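4.2 Colour names in the returns desk logs

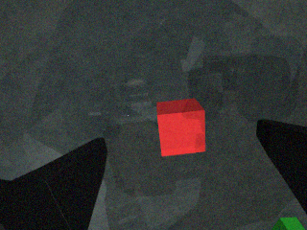
Figure 3. A red cube in a computer-rendered view. The front face is a brighter red than the top.

Staff at the Prastby and Uvitz counters were asked to enter one plain colour word for every item handed back. The form allowed 13 words. Of the 489 entries we collected between February and May, 277 used one of them. The rest used whatever came to mind, including "nice", "see bag" and, on one quiet afternoon in Uvitz, "beige (angry)".

Red gave the least trouble. Clerks agreed on it even where the item had a light side and a dark side, much as a reader will call the cube in Figure 3 red and get on with the day. This fits Spahić's account of shade and naming, in which people name the thing and forgive the lighting. Blue was another matter. At Prastby, 119 entries had to be read twice by the second coder, most of them for garments that the Skurard catalogue sells as "harbour", a word that covers everything from navy to wet slate.

We had expected longer-serving clerks to keep closer to the list. They strayed further from it, and with more confidence. One had replaced green throughout with "bottle" and saw no need to tell us what was in the bottle. These entries were kept as green after a short and unfriendly discussion between the coders, and the totals in Table 2 include them.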